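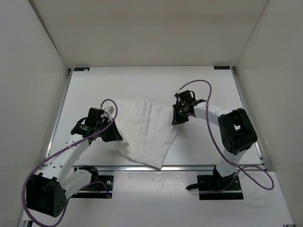 White cloth on the white table, one corner down to the front rail. The crease runs in from the far edge.

Table Linen: August

Cloths, napkins and runners from the August sorting at Dekura. Everything was unfolded and looked over before it went back on the shelves. Heather Stubbs kept the list and Rochelle Ruawai did most of the mending. Captions are by Bronwyn Ruddock.

The plain whites

The cloth at the top of the page is thin and soft and has no pattern. Plain ones like it are kept together on the second shelf, away from anything with a coloured border. They crease easily, so they are now rolled on card tubes. Folding left a hard line down the middle that took a lot of ironing.

If you are ironing a thin cloth at home, do it slightly damp and start from the middle. Pull the corners square before you press the hems. Shallow wrinkles will mostly drop out overnight if the cloth is hung over a rail.

Elsie Ruawai has asked for four plain cloths for the supper at Tamura. Please leave these on the end of the shelf with her name on them.

Borrowing

Cloths can be borrowed for up to eight days. Sign the book by the door, and write down any marks you find before you take the cloth away. Wash at a low heat with no bleach and bring it back dry. Ironing is welcome but you don't have to.

Two of the long runners are still out. If you have one, please ring Tane Brunton or leave it at the front desk before noon.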